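Ticket: Outdoor faucet keeps dripping after handle replacement
Opened by: Colton Ouellet
Category: Plumbing / hose bibs
Status: Solved

Original post
Hi all! I love this old Mirbridge faucet on the back of my house and I want to save it. It drips from the spout with the handle closed as far as it will go. I already put a new Drurkico handle on and the drip is exactly the same. Water to the rest of the house is fine. What should I look at next?

Reply from support
Great choice keeping it going! A handle only turns the stem, so a new one won't cure a drip at the spout. Shut off the water inside, open the faucet to drain it, then back off the packing nut and pull the stem. Check the washer on the end. If it has a groove worn in it, swap it and try again.

Update 1
Pulled the stem. The washer was hard as a rock and had a deep ring pressed into it. Put in a new one from the Wijesinghe kit — drip went from steady to one drop every 4 seconds. Progress!

Reply from support
Nice work! Now feel the seat inside the body with a fingertip. Any nick or rough patch will let water past even a brand new washer. A seat dressing tool takes two or three light turns, no more.
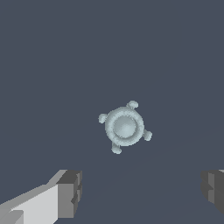 Handles come up in nearly every faucet ticket, so one more tip while you have yours off. Mark which way it sits on the stem before you pull it. With a round knob that has four lobes around the rim, every quarter turn looks much the same, and a dab of paint on one lobe saves you guessing later.

Update 2
Dressed the seat, wiped out the grit, greased the stem threads and put it all back together. Bone dry since October! I'm doing the front faucet next — same washer, same kit.

Closed by: Colton Ouellet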